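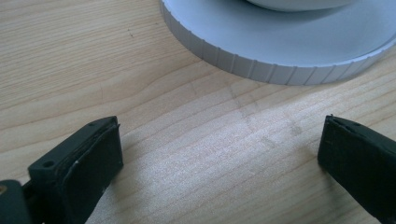
August 2022

Read the Erach government's relief plan again with Konrad Baran. It has 17 points, mostly rent help and job training, and still no costing. The ministry says 4,000 flats by April. I doubt it. The last housing promise was for the Vītola district and I can't find a single completion notice.

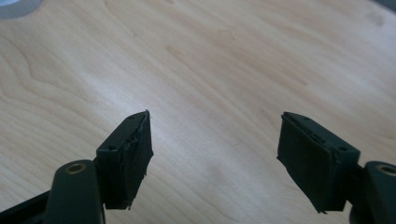

Konrad thinks the protest leaders will take the offer — I don't see why they would, with the cabinet unchanged. Our crowd estimates for Cistska are weak too: 3 sources, all copying one wire report. Leave that column blank until we have better.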